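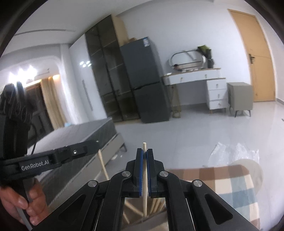
Favourite boss theme in Plotiveo? (spoilers past the lighthouse)

Purvesfan_21
10/04/2018
Finished my second run last night and I can't stop humming the Andero fight. It starts with just that little plucked bit, then the drums come in when he drops his lantern, and by the last phase the whole choir's going and I've forgotten to dodge because I'm listening! Easily the best boss music in the game for me. What's everyone else's?

mothlamp
Andero's great but it has to be the Clockmaker. The tempo follows how many gears you've broken!! I left him on one gear for ages just to hear the fast version loop. Died, obviously. Worth it.

Tuppence
Purves. Always Purves. I know he's only the chapter 2 boss and most people flatten him in under a minute, but the whistling in the background is the same tune his sister sings at the well, only backwards. I love that sort of thing.

greyheron
Sorry, not having the whistling as backwards. I've played both on the piano and it's the well song in a minor key with the last bar missing. Lovely all the same.

Tuppence
Is it? The art book says "reversed" next to his sketch, page 40. I took that to mean the tune.

greyheron
I read that note as being about his coat. It's buttoned the wrong way round in the sketch and the right way in the game. Could be either, I suppose, but my ears say minor key.

mothlamp
Could you both be right? The bit when he's hiding behind the curtains sounds backwards to me, and the main fight doesn't. They might be separate tracks.

Magdy Shehata
They are separate! The soundtrack has 17 tracks for chapters one to three and the curtain bit gets its own, it's called "Studavum, Asleep". Studavum being the town before it floods, so I always thought it was odd it plays there and nowhere else. Such a good track though, put it on with headphones and you can hear the bell under the strings.

Purvesfan_21
WHAT. I've had this game since July and never knew the curtain part was its own track. Right, that's my evening sorted.

kettle_on
Going to be the grump here. I think the boss music is the weak part. The town themes are miles better and half the fights are too loud to hear the enemy cues, Andero most of all. I turned the music down to get past him and did it first go.

Purvesfan_21
Noooo, not the Andero slander! Fair point on the cues though, his lantern swing is really hard to hear once the choir starts. I go by his left foot, he always shuffles it before the long swing.

kettle_on
Oh, the foot is a good tip. I'll try him again with the volume up and see if I come round to it.

greyheron
Listened to "Studavum, Asleep" twice now. OK Tuppence, that one's backwards. The main fight is still minor key and I'll die on that hill.

Tuppence
I'll take half! Off to fight him again with headphones on.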